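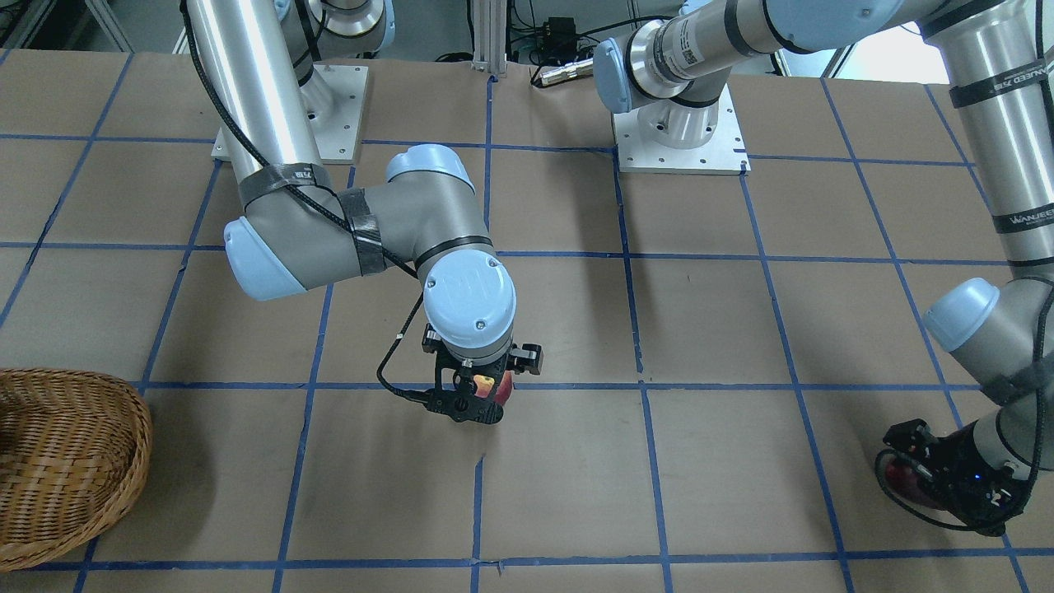 10/08/2024 – Kotik notebook, apple sorting

OK, long session, writing this up before I forget which numbers were which. The class project is still the Praltcombe task (apples go from the grid to the basket, no bruises, no drops), and I spent most of today on grip force and the cell map.

Started with the gripper at 40, same as last time. The log folder now has 2,482 grasp attempts in it, and I finally threw out the ones from before we redid the blue tape – 159 of them, all with the old cell corners. Should have done that weeks ago! The fit on the far rows looks much nicer without them.

Still bugging me: apples lying on their side. The fingers close fine when the stem points up, but sideways the thing wants to roll, and then the pose we saved is garbage.

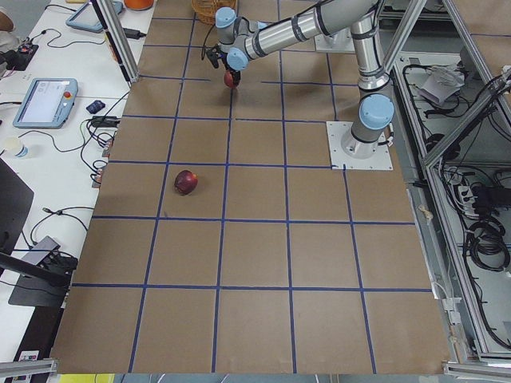 I tried coming in slower over the last bit and waiting 200 ms before closing, and I like it so far, though I only ran it on the small apples. Somebody please try the big ones from the Pladenitz bag.

Also, the brown paper is getting wrinkly in the near rows and I think it throws off the height a little. New sheet before the demo? That means taping the whole grid again, ugh, but I'll do it if someone holds the other end of the roll.

Next: rerun the Penner script with the cleaned log, then both arms at half speed. Pendant password is on the inside cover.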